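Gwynne: a recipe converter for people with inherited cookbooks

Version 23. Plain Python, no dependencies, one very long text file.

What it does

Gwynne takes an old recipe and turns the measurements into ones you can use. It was written after I inherited a box of handwritten cards from the Breltgate side of the family, where butter comes in eggs ("the size of an egg"), flour comes in teacups, and the oven has three settings: slow, quick and "as for bread."

You give it a recipe as a text file. It gives you back the same recipe with grams or US cups, whichever you asked for, and leaves the rest of the wording alone. If great-aunt says to beat the batter until your arm complains, your arm is still on the hook.

Getting started

Copy the folder anywhere you like. Then run:

python gwynne.py mycake.txt

The output goes to mycake_out.txt. If that file already exists it gets overwritten without a word. I lost a good plum cake that way and still haven't fixed it.

Options:

--grams weights in grams (default)
--cups US cups and spoons
--keep-old prints the old measure in brackets after the new one
--stern stops at the first measure it doesn't know, in place of guessing

Use --stern if you are baking for guests.

The data

The folder called measures holds one table with 206 old units and what I think they mean. Each row has the unit, the ingredient, the weight, and a notes column, where most of the arguing happens. A teacup of flour and a teacup of currants are separate rows. A "good teacup" is a third row, and I don't want to talk about it.

The folder called recipes holds 3000 recipes for testing. They were typed up from the Breltgate cards, from two parish cookbooks, and from a run of household notebooks out of Tristitz that turned up in a house sale. The Tristitz ones were translated first, so any odd phrasing could belong to the cook, the translator or me. Spelling has been left as found. There are five ways to spell "raspberry" in there and all of them are load-bearing, as the tests check for them.
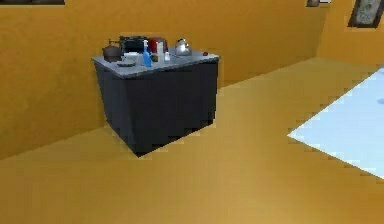 Oven temperatures are the weakest part. The converter reads "slow" as 300 F and "quick" as 400 F, which is a compromise that pleases no cookbook in particular. "As for bread" gets 425 F. "Hot enough to brown paper" gets a warning and no number, and please don't go testing it.

Known problems

Anything measured in coins ("cinnamon to cover a shilling") gets turned into half a teaspoon, whatever the coin. Larger currencies come out bland.

Recipes that double themselves halfway through ("and the same again for the other tin") are converted once. You will have one tin.

The word "gill" sometimes sets off the fish rules. This affects 2 recipes, one of them a trifle.

Related work

Tinside does a similar job with a proper interface and far better manners. It doesn't know what a teacup of suet weighs, though, and I do. If your recipes were printed in a real book by a real publisher, use Tinside.

Contributing

New rows for the measures table are welcome. Weigh the thing before you send it, and say what you weighed it with. I have been sent four different figures for a "walnut of lard," all of them given as settled fact.

License

Code is MIT. The recipes are free to use for anything. Please don't send me the results of the tongue mold.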